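Print this page | E-mail this page

Search reports Enter keyword Go

Hayat Sport for Youth -- progress report to the Oralum Fund
Reporting period: first half of the program year
Prepared by Rafia Tanoli, program manager

1. Where we are

The Budenar sessions have been running since March. We have 61 young people registered, ages 11 to 16, against a target of 80 by the end of the year. Girls make up a little under half. Volleyball is still the larger group. The running group began late, in May, after the track surface was repaired.

The grant asked us to bring together young people from the two school districts on either side of the river. At registration we ask for school name only. Both districts are represented in both groups, but the running group leans heavily to the east side and we have not fixed that yet.

2. Coaching

Toivo Saarinen continues as head coach. He has trained four assistants, all former players at Gella, and two of them now lead sessions without him. A fifth dropped out in April for a full-time job. We have not replaced her and do not plan to before the fall.

All coaching staff have finished the safeguarding course. Certificates were sent with the previous report.

Mixed teams are picked by the coaches at the start of each session and changed at the halfway point. Some of the older boys complained about this in the first weeks and asked to stay with their school friends. The complaints stopped by May -- or at least they stopped reaching us.
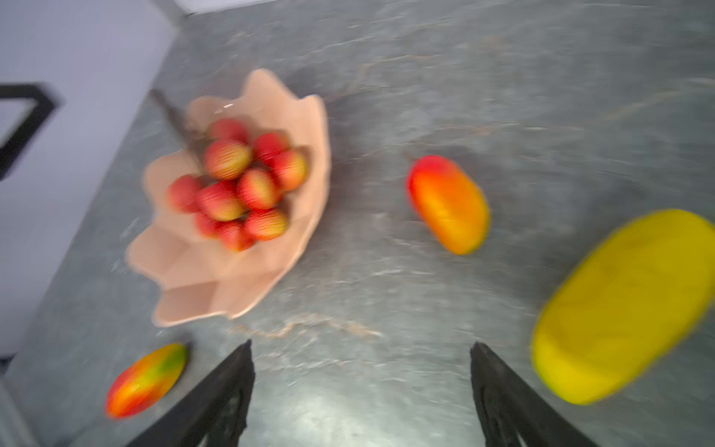

3. Attendance

Average attendance is 17 per session in running and higher in volleyball, where we have twice had to turn people away for lack of court space. Attendance fell during exams and came back in June. Transport is the main reason families give for missing sessions. The last bus east leaves at 7:40 p.m., so we moved the finish time to 7:15.

4. Spending

Spending is within budget on every line except hall rental. Gella raised its evening rate by $20 a session, and we covered the difference from the equipment line. We bought 300 practice bibs in the spring, enough for this year and next, so that line can carry it. Please let us know if you need a formal budget change request.

5. Next six months

The inter-district day is planned for October. Gella has offered the main hall at no charge, but the offer is not yet in writing. We also want to add one early session for the younger runners, who find the evening slot hard -- this depends on Toivo's hours.

The participant survey will be repeated in November with the same questions as in March. Results will be in the final report.

Attached: attendance sheets, budget table, copy of rental notice.

Print this page | E-mail this page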